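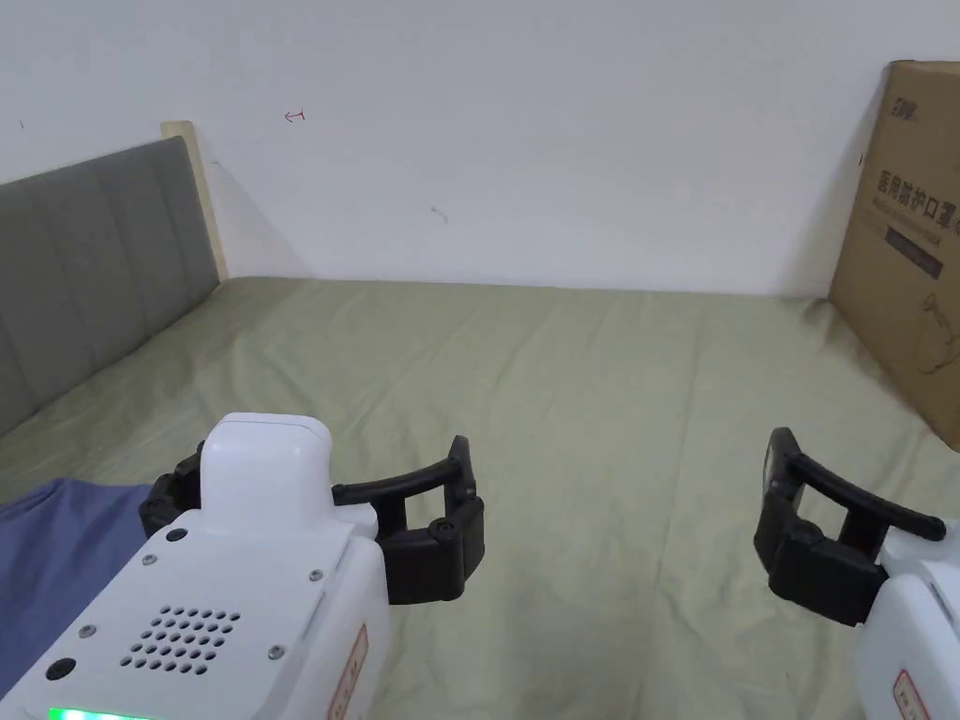 The bed against the wall, sage sheet on.

Let the Guest Bed Be a Real Bed

I want to make a case for the spare room. I mean a room with a proper bed in it, kept for other people, in an age when every square foot is supposed to earn its keep as an office or a gym or a place to store the bikes. I love spare rooms. I love sleeping in them and I love having one, and I think we gave them up much too easily!

When I first moved to Eston I had a studio and a pullout couch with a bar across the middle that everyone who stayed with me still brings up. Biljana Georgiev slept on it for a week one November and went home walking like a sailor. She never complained, which made it worse. I remember thinking that if I ever had a door to close behind a guest, I'd put the best mattress I could afford on the other side of it.

It took me years, and when I finally did it I spent $700 on the mattress alone. My friend Edin Vidmar thought this was crazy. His argument (and it's a fair one, I've heard it from plenty of people) is that you're spending real money on a bed that gets used a few weekends a year, when an air mattress costs next to nothing and folds up into a closet. Why would you give your guests a better bed than your own? 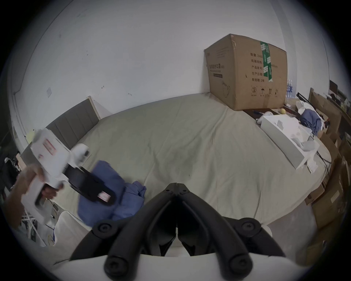
Well, the whole point of a guest room is that somebody is going to lie awake in it. People sleep badly in strange houses. They hear the pipes, they wonder whether it's okay to get a glass of water, they check the time. A good bed does so much of the work of telling them they're welcome, and it lets you off the hook for nearly everything else. An upholstered headboard to lean on with a book, a fitted sheet in some quiet grayish green, and you're most of the way there. The wall can have a few scuffs on it. I've never had a guest who minded scuffs, and I've had plenty who minded that bar in the couch.

And this is where I part ways with the magazines, because they make the whole thing sound so expensive and so finished. The rolled towels! The tray with the little carafe! I stayed once with Heloísa Cordeiro and her family when their spare room was half sewing room, with fabric stacked up on the dresser and a dress form by the window, and I slept like a baby. She had moved two things off the nightstand so I'd have somewhere to put my glasses. That was all the staging she did and I think of it every time I get ready for company.

So my list is short. A firm mattress, a lamp you can reach lying down, an outlet you can find in the dark, one empty drawer, a blanket for people who run cold. My best lamp cost $2 at a yard sale and I'd put it up against anything in a showroom. If there are boxes in the corner, let there be boxes. It's a house and people live in it.

The other thing a spare room does, and I don't see this talked about enough, is change how you invite people. With the couch I used to say "you should come visit sometime," and we all know what that means. Now I say "come the second weekend, the bed's made up," and they come. Vikas Vashisht drove 105 miles
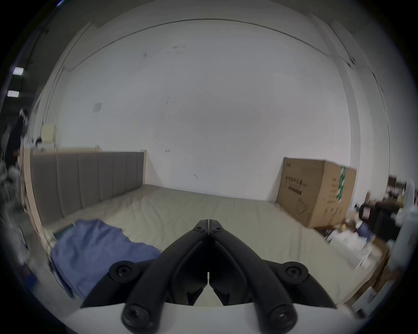 with a cooler full of mangoes in the back seat, for no reason except that I'd told him there was a bed and he had a free weekend. We stayed up far too late arguing about cricket, a game I barely understand. He could never have done that on a day trip, with the drive home hanging over him from dinner on.

Edin's other point is about space, and I take it more seriously. Lots of people don't have a room to spare, and I didn't for a long time. But I know people with two extra bedrooms and nowhere for a friend to sleep, because one has a treadmill in it and the other has the stuff that used to be where the treadmill is. To them I say, gently - sell the treadmill. Put a bed in there and call your sister.

He stayed over himself last winter, by the way, when the roads were bad. He came down late to breakfast and asked me what kind of mattress it was.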